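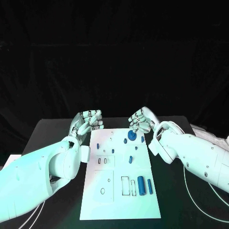

Do public disputes between celebrities draw more replies than their statements on policy alone?

In our sample they do, with a median reply count well above that of policy posts by the same accounts, though the replies seldom mention the policy.

Figure 3. White assembly board on a dark tabletop, between two white robot arms.

4.2 Reply behavior in dispute threads

We followed 147 verified accounts held by musicians, actors and television hosts over a period of 60 days. A post was coded as a policy statement if it named a law, an order or a court ruling. It was coded as a dispute if it named or quoted another account in the sample and disagreed with it. Posts that met both conditions were kept in a third group and are treated separately in Section 4.3.

Replies were collected with the Marness crawler during the first 30 hours after each post. Deleted replies were kept when the crawler had already stored them. Two coders at the Cisberg site labeled a random subset by topic, and a third coder at Fistberg settled the cases on which they differed. The labels were then used to train the Biswas classifier, which was applied to the remaining threads.

Of the replies in dispute threads, 70 percent addressed the persons involved: their past remarks, their record sales, their standing with fans. Replies that took up the policy itself were concentrated in the first hour and came mainly from accounts that did not follow either party. In policy threads the order was reversed, and the share of replies on the policy stayed nearly flat across the collection window.

Two limits apply. The crawler did not store images or voice clips, so a reply made up only of such material was left out. In addition, account holders sometimes reposted a dispute on a second platform, and we did not follow those copies. Both gaps are likely to lower the reply totals for disputes more than for policy statements.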